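Warm-up tops with messages: what does the league rule cover?

Wokia Basketball Forum > Rules and Officiating

baseline_61
Posted 19:40
Looking for a reading of the kit rule from anyone who officiates or sits on a club board. The Plallwood players want to wear plain black tops with a printed slogan in the warm-up before the October home game, in support of the staff laid off at the Lamptey works. They would change into normal kit before tip-off. The handbook says "approved club clothing shall be worn from the start of the official period". It does not say what the official period is.

tableofficial
The official period starts when the referees walk on to the court. In our league that is 30 minutes before tip-off. Anything worn after that point has to be approved clothing, warm-up tops included. The fine for a first breach is 445, charged to the club and not to the player.

zonepress
That is one reading. The clothing clause sits under "Match kit" and the definitions page only ties the official period to the conduct rules. I would argue warm-up tops are not match kit at all. Wollel wore charity tops last season and were not charged.

tableofficial
Wollel applied in writing and had approval. Different case.

zonepress
Fair enough on Wollel. The drafting is still poor. If the league wants to control warm-up clothing it should say "warm-up clothing". 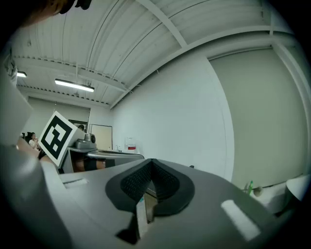
Does the fine go up if the whole squad wears the top?
It stays at one charge per club per game, however many players take part, but a second game counts as a repeat breach and the fine goes up to 700.

baseline_61
Thanks. So the cost is known, at least for one game. Has anybody applied for approval on something that was not a charity?

halfcourt_trap
We did, two seasons ago, over the closure of a public court. Refused. The letter said the message was "of a political character" and gave no test for what that means. We wore the tops anyway, took them off before the referees came out, and heard nothing more.

tableofficial
Which is consistent with what I said. Before the officials are on court there is no jurisdiction over clothing.

oldscoresheet
I'd leave clothing out of it. People pay to watch a game, and the next squad will want a slogan I can't stand. Then the club has to pick.

halfcourt_trap
The club doesn't have to pick anything. The players decided this themselves. The club only has to decide whether it pays the fine.

oldscoresheet
Paying it is picking.

zonepress
Disagree. A club can pay a fine without backing the message. Ours paid one for a late team sheet and held no views on team sheets.

baseline_61
I will send the application and ask them to define the official period in the same letter. If it is refused, the players will warm up early in the tops and change before the referees walk on. I'll post the reply when it arrives.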